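Equipment budget for next season closes on 29 May 2026. Posting my working notes on the gripper line, because it is the one people keep asking to cut. 1/

Current plan: 2 arms, one bench, one shared controller. The arms were settled in March and are not up for discussion. Everything at the wrist still is. 2/

Quotes so far are from Vindum and Desano. Vindum sells the finger set complete. Desano sells the mount and the pads separately and charges shipping on both. Compare the totals, not the first line of the quote. 3/

Total for end-of-arm tooling is capped at 3,000 dollars. That has to cover fingers, straps, mounts, wrist camera and spares. Natalie Naylor signs off on anything above it, and she reads the attachments. 4/

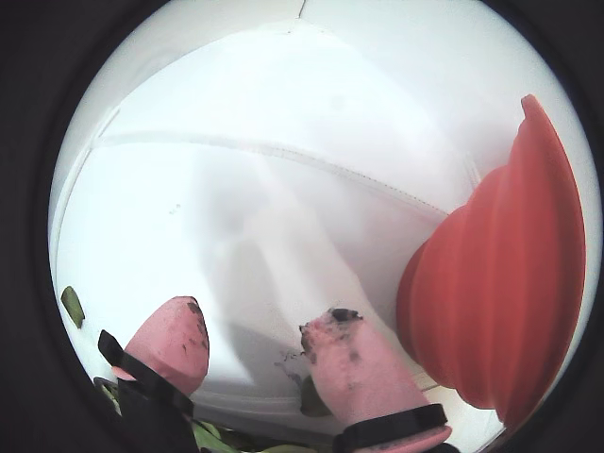 Soft fingers are a consumable and I budget them that way. Purchasing files them under fixtures, next to the vise, and then wonders why I reorder. Potting work is hard on the surface. Look at the tip of the right pad: soil caked on it, crumbs down the side, and the left one is smudged too. Pink pads make the dirt easy to spot, and I would pay a little extra for a light color. 5/

Pads held on with a strap get a point in my scoring. Bonded pads mean replacing the whole finger, and the Desano price for a whole finger is 46 dollars. I would like to throw away less than that each time. 6/

Items missing from the first draft of the budget, now added: a cleaning station, brushes, a bin for used pads, and bench time for swaps. The bench time came to almost 40 hours for the season — more than I had guessed. 7/

Still open: the wrist camera. A wide lens shows both fingertips and the walls of the container in one view, but straight edges come out as arcs. If we measure from it, calibration needs its own line. Sandoval wants that under software. I want it under tooling. 8/

Inik has asked for the spreadsheet. It goes out once Vindum confirms the lead time on spare straps. 9/9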